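3.2 Sorting of Disposable Tableware at the Household Level

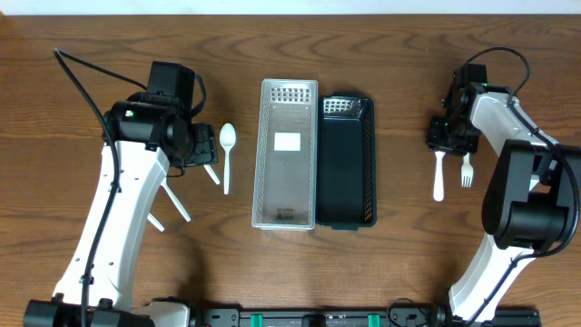
Figure 2. White plastic cutlery and plastic containers on a wooden table.

Single-use cutlery is a small part of household plastic by weight but a frequent source of sorting errors. Local rules differ in whether it counts as packaging. In Murormont, cutlery goes into residual waste even when it is made of the same polymer as an accepted container. In Lurkau, all rigid plastics are collected together and separated at the plant. Items of the general type considered in this section are shown in Figure 2.

We compared the two systems using bin audits carried out in December, when takeout consumption is high in both towns. The sample covered 3180 items of rigid plastic taken from household bins. Each item was assigned to one of three classes: container, cutlery, or other. Items broken into several pieces were recorded once if the pieces could be matched, and fragments shorter than 20 mm were left out. Food residue was scored separately and is treated in Section 4.

Cutlery was misplaced more often in Murormont than in Lurkau. The difference persisted after controlling for household size and for distance to the nearest collection point. Containers showed no comparable difference. This pattern is consistent with residents sorting by material, as the local rule for containers encourages them to do, and then applying the same logic to items the rule excludes.

The audit has two limits. Bins were sampled in a single month, and seasonal effects cannot be separated from the effect of the rules. In addition, the Lurkau guidelines were revised on August 15, 2023, and some households may still have been following the earlier leaflet. The Kurkimcombe data, which cover a full year, are used in Section 5 to check the first of these.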